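**Monday, May 31, 2021**

# Grippers first, arm later: how the Grovetstead money is getting spent

If you were at last month's meeting you'll remember we left the equipment budget in a bit of a heap. Well, it's sorted – or sorted enough that I can write it up without Naomi Rugemalira phoning me about the decimals.

The short version is that we're buying a pair of hand-held grippers now and leaving the robot arm until October. The pair comes to $2669 from Geleo, chargers in, freight extra (don't get me started on the freight). Sorensen quoted us $1967 for something similar, and I'll admit I was all for it until Atif Butt read down to the part where spare finger pads were a special order. We go through pads like biscuits! So Geleo it is.

Everybody asks me why we'd spend money on grippers with no robot on the end of them. The bedding job is why. We want a machine that can straighten a sheet and clear clothes off a mattress, and before we pay for an arm we want plenty of recordings of a person doing the same work with the same sort of fingers. You hold one in each hand and get on with it. My wrists had opinions after the first afternoon, but I got the hang of it quicker than I thought I would.
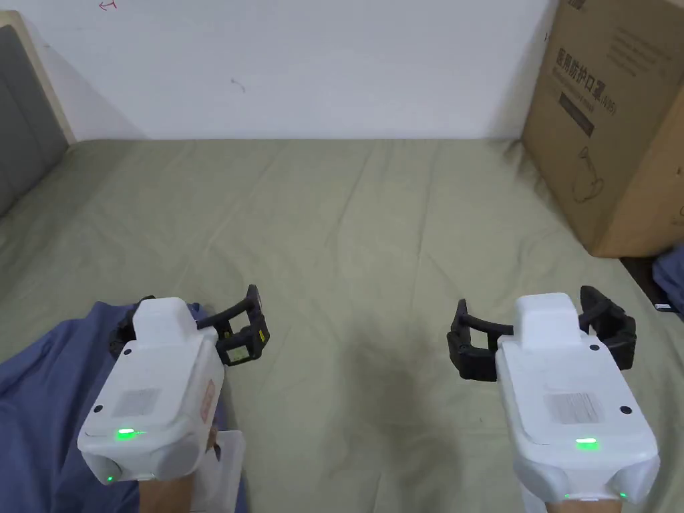 *One gripper to each hand, over the green sheet.*

Now, the planning bit, which is where I'd love some help. Eftychia Antoniadis has put together a sheet of what a working day costs us, and the grippers are hardly the worst of it. Storage drives are. She has us down for $1099 on drives and a decent charging setup, and that's before anyone gets paid for their time. Trinity Crenshaw reckons we could halve the drives by clearing recordings off every Friday. I reckon Trinity has never met us on a Friday. We've kept the full amount in for now.

We also had a good long argument over practice rooms. Undudier offered us a tidy demonstration suite at a day rate, all matching furniture and nice lighting, and it would've been lovely. But the homes we're planning for have stuff in them – boxes, bags, yesterday's shirt – and I'd sooner spend the money on hours in ordinary bedrooms. Dolores Alcantara backed me on that one, so the suite is out of the budget and there's a modest line for room hire in its place.
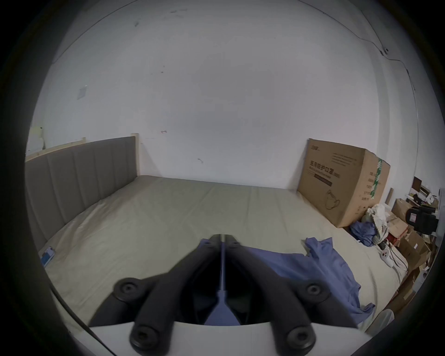 *Fingers angled up at the bedside, with blue clothing still on the mattress.*

A few odds and ends that came out of the first sessions and went straight onto the shopping list:

- Spare finger pads, some 50 of them, to be ordered with the grippers so we only pay freight once
- A second set of plain sheets in another colour (Atif wants stripes as well, and we'll see)
- Wrist straps in a smaller size, please, for those of us without hands like dinner plates

The arm itself is still the big question. I've asked for three quotes and so far I have one and a half, the half being a very friendly email with no price in it. Naomi won't put a figure in the budget until there's a real one on paper, and fair enough. We'll look at it properly in October, when we should also know whether the service contract can be paid monthly.

If you want to see Eftychia's costings, ask her for the latest copy. The one pinned up in the Grovetstead kitchen is two versions old and has my lunch on it.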